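Can a machine put the fruit away yet?
Notes from the packing room and the kitchen bench, July issue

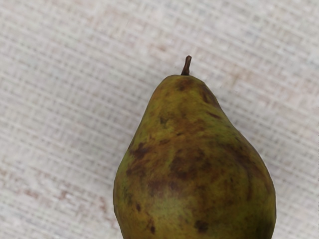 A simulated pear on woven cloth. The stem, the brown streaks and the blotches all matter to a sorting program.

Members have been asking since autumn whether the co-op should be looking at a machine for the fruit bench, and whether the same sort of thing will soon be unpacking groceries at home. The short answer is no for the home and partly for the bench. The longer answer follows, with thanks to Elaheh Abbasi, who arranged the visit to the Jerkeck workshop, and to Aleksi Hakala, who drove.

The job we asked about is a dull one. A mixed crate of pears comes in. Someone picks up each pear, looks it over, decides whether it goes to the shop tray, the kitchen or the compost, and sets it down without hurting it. New starters at our bench are usually fine at it by morning tea. It is also the job most people would hand over first if they could, as it is hard on the wrists and the room is kept cold.

What the machine has to see

Jerkeck does most of its early work in simulation. The pears are computer models with skins on them, set down on computer models of cloth, and the program practises on those long before it gets near a real crate. The one shown with this item is typical of what we saw on the screens. It has a mottled green and brown skin, a big reddish-brown patch across the middle with darker blotches in it, and a handful of small dark spots lower down.

Eero Nieminen, who runs the simulation side, asked each of us where we would put that pear. Aleksi said kitchen. Elaheh said shop tray, if it was firm. I said I would want to pick it up. Eero told us that was the usual spread of answers, and that it was the trouble in a nutshell. Russet is ordinary on a lot of pears and does no harm to the eating. A bruise can be much the same colour. A packer settles it with a thumb. A camera has colour and shape to go on, and on a matte, speckled skin the soft-edged brown patches are the ones it gets wrong.

The sharp little spots are easier, as are short dark streaks of the kind on the right shoulder of our pear. The program picks up an edge well. It also has to learn that a blotchy cloth is no part of the fruit, so the cloths are given uneven weaves and faint pinkish tints. Before that was done, Eero said, the program would now and then report a blemish that was sitting beside the pear.

What the machine has to hold

Seeing is the half that has come along furthest. Picking up is slower. A pear is narrow at one end and heavy at the other, and few of them are even from side to side. Take it too high and the base swings. Take it by the stem and the stem comes off, and after that you can't sell it as first grade. A soft-fingered hand called the Wilter has been built for this, and we watched it work through a real crate of 52 pears.

It took 40 minutes. Elli Kinnunen, who has been on our bench longer than anyone, thought she would have been finished and had the bench wiped down in a fraction of that. She was polite about it. The Wilter dropped 2 pears, both while turning them over to check the underside. It had no trouble setting fruit down in the tray, and Elli allowed that it set it down more gently than some people she has trained.

Turning over is the sticking point. A pear sitting on a cloth shows one face, and the decision often depends on the other. People roll the fruit in the hand while they reach for the next one and don't think of it as a separate task. For the Wilter it is a pick, a lift, a turn, a look and a second grip, and each of those can go wrong. Jerkeck is trying a tray with a mirrored base so that the hand has less to do. We didn't see it running.

Cost and fit

The lease quoted to us was $290 a week, with cameras and servicing included and the rewiring of the bench not included. Aino Mäkelä worked it against our hours and her view is that it doesn't pay in a room our size. We run the pear bench hard through the main season and hardly at all after it, and the lease is for the whole year. Jerkeck was upfront that a seasonal arrangement is not on offer yet.

There is also the matter of what else it could do. We grade apples, quinces and a few other lines over the same bench. The program would have to be taught each one. Apples would be quick, we were told. Quinces have the fuzz on them, and Eero pulled a face.

Aino did see a use for the camera half on its own. It could hang over the belt and flag the clear cases, good and bad, so that the person on the bench handles only the doubtful ones. Josik sells a unit along those lines, and we have asked for a price. I will report that when it comes.

At home

Several members wanted to know about kitchens, so we asked. There is a countertop arm from Camenzind that is meant to put away groceries, and the workshop had one on loan for comparison. It moved tins and boxes from a bag to a shelf at a steady pace, as long as the bag was open wide and nothing was leaning on anything else. With loose fruit it was noticeably worse. It put a pear in the bowl, then put a tin in on top of it.

That is a small error and a person would laugh and fix it. The arm had no idea anything was amiss. Knowing that pears go on top, or that the soft one should be eaten tonight and left out where somebody will spot it, is part of the chore as we do it, and at the moment it has to be spelled out for the machine item by item.

Floors are a different story, and members with robot vacuums mostly speak well of them. Folding washing was not part of the visit. Elaheh has seen a demonstration elsewhere and described it as a long wait for a tea towel.

I asked Eero when he would trust the Wilter with a crate overnight, with the lights off and everyone gone home. He said he would trust it with lemons now. For pears he would not give a date. The simulated ones are getting more varied, with more lopsided shapes and worse skins, and every round brings the error rate down a bit. He was firm that practice on a screen does not tell you how a ripe pear gives under a finger, and that the real crates are still needed for that. They buy theirs from a grower down the road and the staff eat what is left.

Where that leaves us

The fruit bench stays as it is for this season. The roster is on the noticeboard and there are gaps in the early shifts, so please put your name down if you can manage one. Gloves and the thicker mats have been ordered, following the complaints about cold hands and sore feet, and Elli will run the grading session for new starters at 9 am on the first morning of packing. Bring a jumper.

Anyone who would like to see the workshop can let Elaheh know. There is room for a small group on the next visit and the parking is easy. Jerkeck has also asked whether it can have some of our doubtful pears, the russeted and blotched ones that the bench argues over, with a note of what the packer decided. Aino is happy for them to go. If you are on the bench and come across a good one, put it in the blue tub by the scales with its slip and leave the stem on.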